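Print room notebook, August, Monday, 8:40 a.m.

Back on the Dalgleish postcard job. They want 700 for the mailing plus 200 spares on the heavier stock, and the spares are where all the trouble is. I ran a few sheets of the heavy stuff first thing and the fold-over coupon version cracks right along the score, dark blue ink, big ugly white line down the middle. Flat cards are fine!

Hagos Abera thinks I'm scoring against the grain. I checked the ream label and he's right (annoying, but okay). Whoever laid this out put them two-up the long way to save paper, so every fold goes across. I turned the layout and lost a bit of trim, and the crack got a lot smaller. Still there if you bend it back and forth, though, and people do bend things back and forth when they come out of the mailbox.

Tried the wider scoring rule next, the one from the Zasico set. Much better. Fold sits flat and the blue holds. I want to see a sheet from the bottom of the stack before I believe it — that paper has been sitting by the loading door since last month and the bottom always feels different to me.
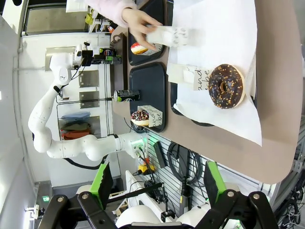
Color is the other thing. The Flaren proof has the logo warmer than what we're getting on press, and I went back and forth with the magenta for two passes before I remembered the proof was on coated and this isn't. Put the curves back where they were. Note to whoever picks this up: please leave them alone! If Dalgleish want it closer they need to pick the other stock, and I've emailed them to say so.

Address side: the barcode area needs to stay clear, and the tagline creeps into it on the coupon version. Moved it up a little and saved the file as Falholm layout 2, same folder as before. Old one's still in there, don't print from it.

Still to do: bottom-of-stack fold test, new blade in the cutter, ask about the mailing list.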